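Trivton home build wins workshop support for a two-armed household helper

HOLTTHORPE, July – The Holtthorpe Shared Workshop has announced that Trivton, a two-armed robot built by member Orlando Henao, will receive a grant of £500 and a further three months of bench time under the workshop's Home Builders Scheme. The award will allow Mr Henao to complete the robot's second stage, in which it is to handle small everyday items in an ordinary living room.

Trivton was begun at the workshop's Ronis Street premises, where the mounting plates were cut and the first arm was put together. The machine has since moved to Mr Henao's home for what the scheme terms its domestic stage. Builders at this point are asked to work among their own furniture and belongings, and to keep a written record of each attempt.

The current programme of work is concerned with keys. They are small, they change shape each time they are put down, and a household is likely to want them moved several times a day. Mr Henao has chosen a low stool as the standard surface for these trials, as its height suits the reach of both arms. 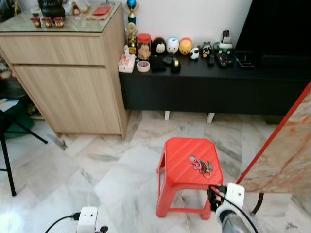
Keys on the stool used for the Trivton handling trials, with the robot's two grippers in the foreground.

"I began with wooden blocks and moved on from them too late," said Mr Henao. "A block sits still and looks the same from most sides. A bunch of keys has a ring, a tag and several bits of metal that all want to go their own way. I have rewritten the closing movement of the gripper more often than any other part of the project, and I expect to rewrite it again before the autumn."

The project log now holds 112 recorded attempts. Each entry notes the starting position of the arm, the position of the object and any change made to the settings beforehand. The log will be placed in the workshop library when the stage is complete, together with the drawings for the wrist mounts and a full parts list.

Cable routing has also taken up a good deal of time. The wrist leads on the first version were too short and pulled tight when the arm was fully extended. Longer leads have been fitted, and a revised set of clips is being drawn up to keep the slack clear of the joints – a change that other members building arms of a similar size may wish to copy.
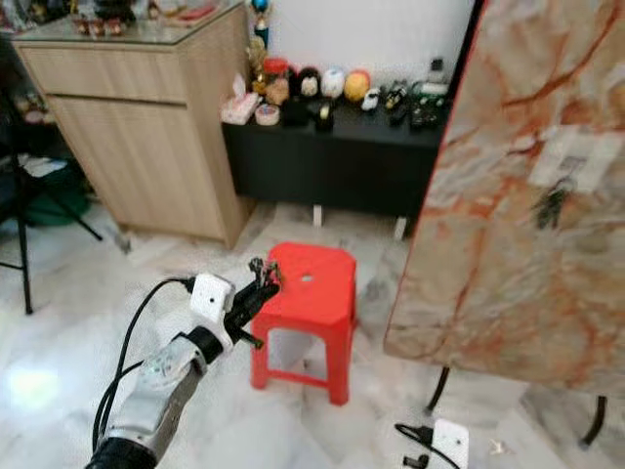
One of Trivton's arms at the stool, its two-fingered gripper holding a small dark object.

The Home Builders Scheme is open to all full members of the workshop and is supported by the Montoya Fund. It offers small grants for parts, evening access to the metalwork room and a monthly review with two experienced builders. Some 25 projects have been supported to date, among them a loom, a seed sorter and a plotter for large drawings.

Mr Henao will give a talk on the build at Ronis Street in the autumn. Places will be offered to members first and then to the public. Applications for the next round of the scheme are open, and forms may be collected from the workshop office.

Notes to editors

The Holtthorpe Shared Workshop provides tools, benches and training in wood, metal and electronics to residents of Holtthorpe and the surrounding villages.

Requests for interviews with Mr Henao should be made through the workshop office.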